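From the Kitchen Table: Keeping Apples

Every June I get the same letter from readers, and it goes something like this: the apples from last fall are nearly gone, the new ones are months away, and is there any way to make the stragglers last? We have a small crate of them left at Atholm ourselves, so I've been giving it a good deal of thought, usually with a cup of tea going cold beside me.

My first piece of advice is to take everything out of the basket now and then. Set the apples down one at a time on a clean, light surface and turn them over slowly. Soft spots love to hide near the stem, and it's so much easier to see a bruise in good light than at the bottom of a dark basket!

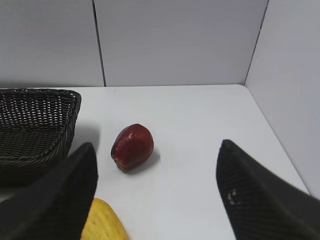
A small dark red apple, out on the white table beside the wicker basket.

The sound ones can go back in, with a bit of room between them if you can spare it. Anything doubtful gets peeled, cut up and stewed with a squeeze of lemon, and I'm never sorry to have a reason to make it. Last month's sorting left me with 9 for the pot, and they went very nicely over oatmeal. The recipe is on page 22 of the Mustau booklet, if you still have your copy.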